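Tue 20 July
By Zamfira Chiriac

We use cookies to remember your preferences. Accept | Manage

Against the gripper spec sheet

Every gripper brochure I have ever read leads with force. The Pornine sheet gives it in bold, the Brurinon sheet gives it in bolder, and I have yet to meet a customer whose problem was that the robot didn't squeeze hard enough. Their problem is that it squeezed a remote and switched on the television.

My colleague Vilmos Gulyás and I have been comparing grippers on a two-arm cell since January. We logged 1279 grasps across 10 household objects, and I can report that the published numbers predicted very little. The stronger fingers dropped the cable more often. The faster ones arrived early and wrong.

What did matter was dull stuff: how wide the fingertips were, how the wrist cable behaved when the arm folded, and whether a person could work within reach of the thing without flinching. I would like a brochure with a flinch rating. Vilmos thinks it should come before the price – he has the reflexes to justify it.

I also distrust the bare gray bench of the demo video, where one cube waits politely on a clean surface. Homes have patterned walls and crumbs. If a vendor's camera needs a blank background to find a keypad, I want to know that before the invoice.
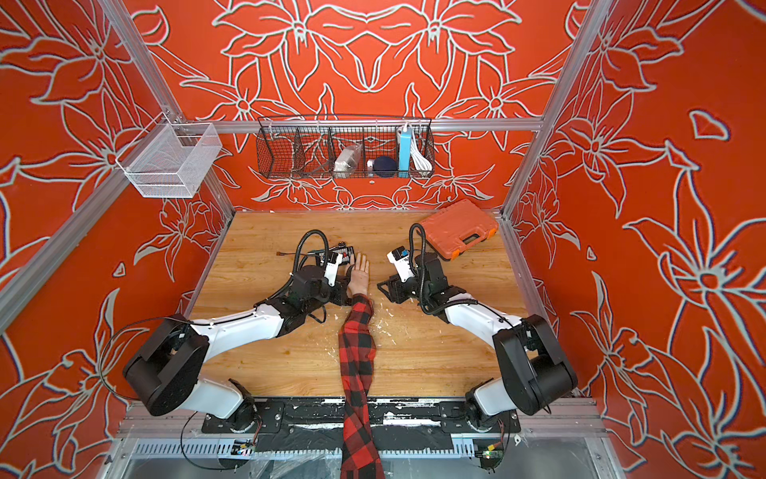

What I would ask for instead

Let buyers bring their own junk. Give them an afternoon, a basket of chargers and cables, and permission to put a hand on the table next to the gripper. Print the failures beside the successes, with the object named. Two vendors have told me this would confuse people. It would certainly confuse their sales departments, and I can live with that.

Contact | Copyright Zamfira Chiriac | Back to top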